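Clearing a Bathroom Vanity Top

Sort by where things get used
Anything used at the basin stays within reach of the faucet. The rest goes in the drawers – small items on top, spare stock at the bottom.

Cloths
Fold in thirds and dry fully before storing. A damp cloth left on the counter will mark some finishes within two days.
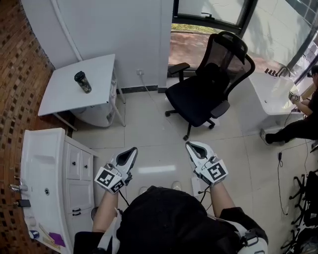
Drawer knobs
Tighten from the inside with a hand screwdriver. Recheck in August.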